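Last touched Sep 17, 2023. If you grabbed a copy in August, please grab it again (the ship rows were a mess back then, more on that below).

# Clundeo

Clundeo is a big plain table of comparisons from ancient philosophy. Every time a Stoic, a Skeptic, a Cynic or an Epicurean says that the soul is like a ship, or that learning is like wrestling, or that anger is like a dog on a short rope, I write it down, say where it came from, and tag it. There are 4000 rows right now and I'd love for there to be more, but my evenings are only so long!

I started it for a reading group in Hirkham. We kept running into the same doctor. You know the one: he gives you bitter medicine, you complain, he turns out to have been right, and the moral is that philosophy does the same thing to you. Somebody asked which school used him first and we spent a whole night arguing about it with books all over the floor. I went home and opened a spreadsheet, and it got out of hand.

## What you get

Two files:

- `rows.csv` has the comparisons, one per line
- `tags.csv` has the tag list, with a sentence or so on what each tag covers

That's the lot. There used to be a third file with my comments in it, but half of them said "hmm" and I moved the useful ones into the `note` column.

## Columns in rows.csv

| column | what's in it |
|---|---|
| `id` | a number that never gets reused, even if I delete the row |
| `school` | stoic, skeptic, cynic, epicurean, platonist, peripatetic, or unclear |
| `work` | short name of the text |
| `place` | book and section, in the numbering the translation uses |
| `thing` | what's being explained (soul, death, pleasure, a wise man, etc.) |
| `likened_to` | what it's compared with |
| `tags` | one or more, split by semicolons |
| `quote` | the English, trimmed |
| `sure` | y, n, or m for maybe |
| `note` | me muttering |

A made-up-looking row that is quite typical would have `death` under `thing`, `leaving a dinner party` under `likened_to`, and `food; guest` in the tags. Lots of those. The ancients were very interested in when to leave a party.

Please don't sort on `place` and expect it to work. Some works are numbered by letter, some by chapter and line, and a few by page of an old printed edition, and I've kept whatever the translator printed. If you want them in reading order, sort on `work` first and then on `id`, which mostly does it because I typed them in as I read.

## How I picked things

I went for actual comparisons. There has to be something explained and something it's explained by. "The soul is a ship" counts, and so does "just as a pilot..., so too the wise man...". A plain example doesn't count: if the text says a carpenter needs wood, and it only means that carpenters need wood, it's out. There's a gray area the size of a barn between those two, and that's where `sure = m` lives.

Long comparisons get one row even if they go on for a page. If the writer switches horses in the middle (the city is a body, then the body is a flock of sheep), I split it and mention the other `id` in the note. The cave and the charioteer are both in here, one row each, and yes, that feels a bit silly considering how many shelves have been written on them. I didn't want the famous ones to crowd out the little ones. The little ones are my favorites anyway: figs, sandals, bathhouse splashing, a puppy tied to a cart.

All of the English comes from old translations that are out of copyright. This means the wording is sometimes stiff and a "thou" sneaks in here and there. I haven't modernized anything. Where I checked against the Greek or Latin I've said so in the note, but please know that my Greek is the kind you get from a night class and a lot of stubbornness.

## The tags

The tag list has 112 entries. It began as a free-for-all and I've been merging ever since. `boat`, `ship`, `sea` and `steersman` used to be separate, and in the August copy they overlapped so badly that you'd get the same storm back under three different searches. Now there's `ship` for anything about the vessel or its crew, and `sea` for water and weather with no boat in it. `harbor` stays on its own, mostly out of love.

Tags I'm still unhappy with:

- `craft` is a junk drawer. Potters, weavers, flute makers, the lot.
- `game` has dice and ball games and the wrestling ground in it. I keep meaning to pull wrestling out.
- `pattern` covers weaving patterns, mosaics, and anything where order is seen in a whole made of small bits. It's thin, and it leans heavily on a couple of late texts.

I do have a soft spot for `pattern`. The argument usually goes that if you stare at one piece you'll think it ugly or pointless, and you have to step back to see what it's doing there. It gets used to explain why bad things happen in a good universe, and I've never been fully sold on it (a cracked tile is still cracked from across the room), but as a picture to think with it's hard to beat.

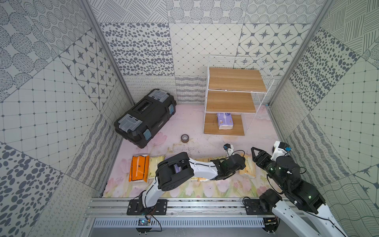

*Gray and off-white tiles in a mix of patterns, eight-pointed stars included.*

The other thing worth saying about tags is that they describe the comparison and never the doctrine. If a Stoic compares fate to a cart, the tag is `cart` or `animal`, and "fate" sits in the `thing` column. I mixed those up a lot in the beginning. If you find a row where the tag and the thing seem to have swapped seats, it's an early one, so tell me.

## How much of this has been checked

Less than I'd like. I pulled 60 rows at random and went back to the printed page for each, looking at the quote, the place, and the school. The quotes held up well. The places were where I'd slipped, nearly always by writing down the section after the right one, the kind of thing that happens when the number sits in the margin halfway down a paragraph. I fixed those and then went through the works they came from, looking for the same slip.

The `school` column is shakier than it looks. When a Skeptic reports a Stoic comparison in order to tear it apart, whose is it? I've gone with whoever is said to have made it, and put "reported" in the note. Other people would do it the other way around and I wouldn't fight them. You can filter on "reported" and flip them if you prefer.

Please don't count rows per school and announce that the Stoics loved comparisons more than anyone else. A lot more Stoic writing got into the old translations I had on hand, and I'm also just fond of it and read it first. Whole shelves of the early Stoics are lost, and the Cynics mostly come down to us as jokes retold by somebody later. The table tells you what I read, and that's a long way from what was written.

## Fatine

Fatine is the little script that builds `rows.csv` out of my working sheet. It strips trailing spaces, turns curly quotes into straight ones, checks that each tag exists in `tags.csv`, and yells if an `id` shows up twice. You don't need it to use the table. It's in the `fatine` folder in case you want to add rows and check them before sending them over.

To run it:

```
python fatine/build.py working.csv
```

It'll write the result next to the input. It will also overwrite what's there without asking, so keep a copy (I learned this on my own sheet, with some swearing).

## The Halász numbers

If you see something like `H` and a number in the notes, that's a Halász number. It's a homemade way of grouping comparisons that seem to be the same one passed from hand to hand: the bitter medicine doctor has one, the actor who doesn't get to choose his part has one, the dog and the cart have one. We named it after the café where we worked it out. It isn't a standard and you won't find it in any library, so please don't go citing it as if it were!

Same number doesn't mean I think one author copied another. These pictures were just lying around. Anybody who'd been on a boat could come up with the steersman.

## Using it, changing it

Do what you like with it. Teach from it, print it, turn it into a deck of cards (I'd want to see that one). The translations are out of copyright and I'm giving away my part, the picking and tagging, on the same terms. A mention of Clundeo is nice if you've got room.

If you want to send rows, I need the `work`, the `place`, and which translation you used. Leave the tags blank if you're unsure and I'll fill them in. Corrections are even more welcome than new rows, and one-line messages are fine.

## On the to-do pile

- split wrestling out of `game`
- finish the long consolation letters, where I've only done the openings
- decide what to do about dreams, which are sometimes a comparison and sometimes just a dream
- a column for the translation, because at the moment it's tucked away in `tags.csv` under the work names and that's a dumb place for it
- bees. There are so many bees, and they're tagged `animal`, `insect`, `farm` and in one case `king`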